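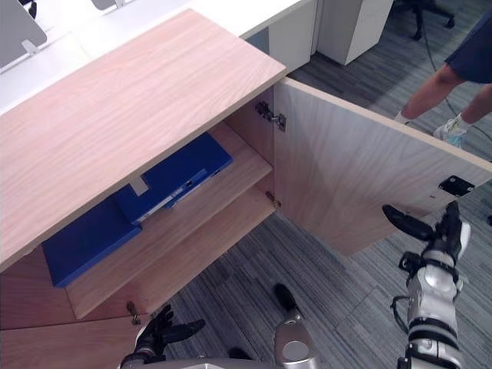 中古家具の引き取り、来春から予約制に ウケック地区で先行

2026年9月30日

リラナッハ市は、家庭で使わなくなった家具の無料引き取りを来年3月から予約制に切り替える。対象はまずウケック地区。窓口への持ち込みは当面そのまま続ける。市の資源循環課が30日、明らかにした。

いまの方式は月2回、決まった日の朝に家の前へ出しておくと市のトラックが回るというもの。ただ雨の日に出された棚やたんすが傷んでしまい、引き取ったあと再利用に回せないケースが目立っていた。昨年度にウケック地区で回収した家具のうち、雨ざらしが理由で廃棄となったのは113点。同課は「まだ十分使えるものが多かった。もったいない」としている。

新しい方式では、電話かウェブで品目と大きさを伝え、希望日を選ぶ。職員が玄関先まで取りに来る。集合住宅の場合は1階の共用部まで下ろしておくのが原則だが、高齢者のみの世帯などは室内からの搬出も相談に応じるという。予約枠は1日20件。引っ越しシーズンの3月に始めるのは無謀ではないか、との声も庁内にあったが、需要が一番大きい時期に試さないと意味がない、という判断で押し切ったかたち。

引き取った家具は、タムハム通りの再生センターへ運ばれる。ここで点検、清掃、簡単な修理。丁番の締め直し、扉の建てつけ調整、棚板の交換あたりが作業の中心になる。仕上がったものはセンター1階の売り場に並び、だれでも買える。値段は小ぶりの収納棚で千円台から。売り上げは修理材料の購入にあてる。

センター長のビバリー・ブライトさんに話を聞いた。作業台の横で立ったまま、10分ほど。

「扉がちゃんと閉まらないから捨てる、という方がほんとに多いんです。見てみると、ねじが緩んでるだけ。ドライバー1本で直ります。スライド丁番なら前後も左右も調整がきくので、扉どうしの隙間も自分でそろえられるんですよ」

逆に手こずるのは、水を吸って膨らんだ板。底板や側板の下のほうが膨らむと、削っても元には戻らない。部材ごと取り替えになるが、同じ寸法の板がいつもあるわけでもない。「出す前に雨に当てない。それだけで直せる数がぜんぜん違います」とブライトさん。予約制への切り替えは、センター側が以前から求めていたことでもあった。

引き取れる品目は、収納棚、本棚、食器棚、机、いす、ベッド枠など。マットレスと布張りのソファ、家電が組み込まれたものは対象外。ガラス扉は割れがなければ可。中身は必ず空にしておくこと。昨年は食器棚から未開封の缶詰がまとまって出てきたこともあり、持ち主を探すのに半日つぶれたとか。ねじや棚受けなど外した部品は、袋に入れて本体にテープで留めておいてもらえると助かる、とのこと。

買い手の側にも変更がある。これまで売り場の品は早い者勝ちで、開場前から列ができていた。3月からは、大型のものに限って抽選に。申し込みは1世帯1点まで。小さい棚やいすは従来どおりその場で買える。配送は市内の運送会社マテオスが請け負い、料金は購入者の負担。階段での上げ下ろしがあると加算になる。

住民の反応はまちまち。ウケック地区の商店街で聞くと、「朝早くに重い物を出さなくて済む」と歓迎する人がいる一方、「予約が取れなっかたら結局いつまでも家に置いておくことになる」との心配も。電話がつながりにくくなるのでは、という声も複数あった。市は受付の回線を増やす方針だが、何回線にするかはまだ決まっていない。

隣の区に住む人からは、いつ広がるのかという問い合わせがすでに来ている。同課によると、全市への拡大は早くても再来年度。トラックの台数と人手がネックで、現在動かせる車両は9台、うち家具を積めるリフト付きは一部にとどまる。車両の追加は次の予算で要求するが、通るかどうかは議会次第。

あわせて、再生センターでは修理の講習会も開く。丁番の調整、引き出しの滑りの直し方、天板の傷の埋め方など。1回2時間、定員は23人。材料費のみ必要で、工具は貸し出す。自宅の扉や引き出しを外して持ち込んでもよいが、事前に連絡を。初回は定員に達ししだい締め切る。中学生以下は保護者の付き添いが必要になる。

予約の受付開始日と電話番号は、決まりしだい市の広報紙とウェブサイトに載せる。現行の月2回の回収は2月末で終了。それまでの回収日に出す場合は、雨の予報ならシートをかけるか、次の回に回してほしいと同課は呼びかけている。

説明会はウケック地区の集会所で年内に開く予定で、日程は調整中。申し込みは不要、手話通訳あり。駐車場は台数が限られるため、なるべくバスか徒歩で。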